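Search this site Search Go

Open afternoon at Redari: robots, shapes and a very long queue for tea

Members who came along on Apr 27, 2025 will already know how good this was, so what follows is mostly for everyone who couldn't make it (and for those who spent the whole visit at the first bench and never got any further).

Redari opened up its workshop on the Zavala estate for the afternoon, and we had been promised "a few demonstrations". I went in expecting a robot waving at us from behind a glass screen. We had the run of two rooms, real work going on in both, and people who were happy to stop and answer whatever we threw at them. The group split in half at the door, and my half started with the sorting bench, which I could have watched until closing time.

The idea is easy to grasp. A set of small coloured blocks is put out on a wooden board, and the arm is asked for one of them by colour and shape. Red star. Blue cube. It has to work out which block is meant, decide how to come at it, and take hold without shoving the others about. Some of the shapes are kind to a gripper. A cube has flat sides, and if you line up with them you have a good chance. A star is another matter, all points and folds, and the heart got a groan from the team whenever somebody asked for it, which of course meant that we asked for it a lot!

They let us set out the blocks ourselves. The children in our party took to this at once and were merciless. Where a grown-up would space everything politely, they pushed shapes right up against each other to see what the arm would make of it. The team told us that blocks which touch are the hardest part of the whole exercise, harder than any awkward shape standing on its own, as the fingers need somewhere to go. We were told to be as mean as we liked. 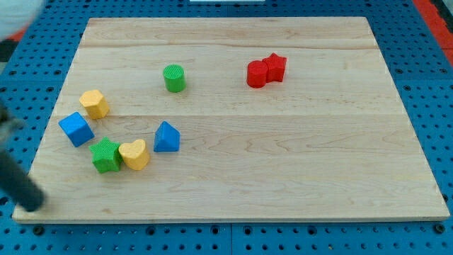 Words and picture by the newsletter editor

Look at the two pairs, the red cylinder against the red star and the green star up against the yellowy-orange heart. With the reds, you also have the problem that both blocks are the same colour, so colour alone won't tell you where one stops and the next begins. The green cylinder, with bare wood all the way round it, is the one I would ask for if I wanted to look clever in front of visitors.

What struck me was how much of the work is in the looking. I had always thought of the arm as the difficult bit, but the people at Redari talk about it the way you might talk about a decent van – it gets you there, and you only mention it when it doesn't. Most of their time goes on teaching the system to tell one thing from another when the light changes, or when a shape has been turned so that it shows a side it hasn't shown before. They had the blinds up for us. Apparently a bright afternoon causes more trouble than a gloomy one, with shadows creeping across the bench as the hours go by.

Someone asked why they use toy shapes at all. The answer was that everybody knows what a heart is and what a cube is, so when the arm picks the wrong one there is no arguing about it. It also makes for a very good demonstration, as even our youngest visitor could tell when it had made a mistake and was delighted to say so. There were mistakes, too. I saw it set off confidently towards the wrong block on 2 occasions, and once it took hold of a star and let it slip. The team didn't hide any of this. They made a note, put the block back and tried again, and I came away liking them all the more for it.

The second room was given over to Kerik, the project they are running with Fandetti, who make trays and fittings for seed merchants. The long-term plan is for an arm to fill mixed trays from open tubs, and the tubs are every bit as untidy as you would imagine. Kerik is meant to handle 2000 trays in a working day once it is up and running. On the day it was going slowly, with the speed turned right down for visitors, and we stood behind a line of tape on the floor. Even so, it was lovely to see the same ideas from the sorting bench put to use on something that will earn its keep.

I tried my hand at steering an arm myself at the practice bench, using a small hand control. It is much harder than it looks. You push forward and it goes forward, fine, but then you want it to go down and a bit to the left and turn slightly, all at once, and your thumbs simply refuse. I had five goes at lifting a block and managed it on the last, to kind applause from the people waiting behind me. Several of our members were far better at it, and one of the teenagers had it stacking things within minutes (I blame the computer games).

A few practical notes, as people have been asking. The workshop is all on one level and there is room for wheelchairs at both benches. Parking on the Zavala estate is tight, so do share cars if you can. The tea urn is in the corridor between the two rooms, and the queue for it blocks the door, so go early or go late. Flat shoes are a good idea – you will be on your feet for most of two hours, and there are only a handful of stools.

Redari would like to have us back in September, when Kerik should be running at closer to its proper speed and the sorting bench will have some new shapes on it. They wouldn't tell us what the shapes will be. They are open to suggestions, though, and I have already put in for a teapot.

Places will be offered first to members who missed out this time. If you would like to come, put your name on the list at the next meeting or reply to this newsletter, and say whether you will be bringing children so that we can sort out the groups beforehand.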